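UKHAM — Davoud Tabrizi has been a volunteer firefighter for 30 years, and he would like it known that he has rescued one cat. The cat, he says, was on its way down.

"It looked at me like I'd cut in line," he said.

What he mostly does is carry hose, drain hose, and hang hose up to dry. In between he goes to other people's kitchens at two in the morning and tells them to stand in the yard. He has opinions about kitchens. He has stronger opinions about dryers.

"Clean the lint out," he said, before I had sat down. "Not the screen. Everybody does the screen. The duct behind it. You could stuff a mattress with what I've seen come out of a duct."

The Ukham station covers the town, the lake road and a long stretch of Jodow County nobody else wanted. It went out on 100 calls last year, and Tabrizi says the largest share of them were smoke alarms doing their job near toast.

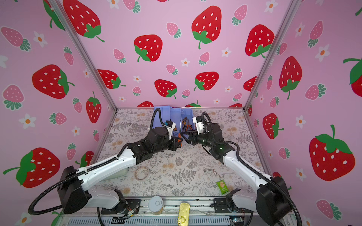
He grew up on Nazari Street, two blocks from the old firehouse, and joined because his brother-in-law needed a ride to the meetings. The brother-in-law quit after 6 weeks. Tabrizi was already signed up for the pump class and didn't like to waste the fee.

His first real fire was a hay barn in August. He remembers very little of it apart from being handed a shovel.

"I thought, well, they gave me the shovel so I'd stay out of the way," he said. "Then I used it until noon the next day. Hay doesn't go out. You just wear it down."

The department's current headache is its tanker, which holds 2000 gallons and, in Tabrizi's words, drives like it resents every one of them. The lake road has no hydrants. On a bad night the tanker runs back and forth to the boat ramp to fill up, and it takes the hill by the church at a speed that has let him wave to people on their porches. They wave back. One of them once asked where the fire was, and he had time to answer.

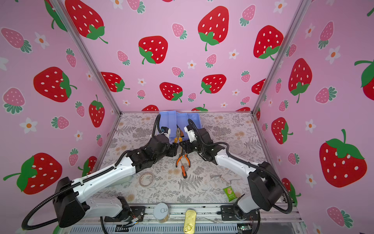

A replacement has been talked about for as long as he has been lieutenant. He went to the last county meeting on it, wearing a tie, and sat through an hour on culverts.

"I know a lot about culverts now," he said. "Ask me anything."

He has no plans to retire, although his knees have begun to bring it up. His wife has asked only that he stop leaving his boots where she can fall over them in the dark, and he says he is working on it.

I asked whether his own house was in good shape, fire-wise. He said it was, then thought for a while and went to look behind the dryer.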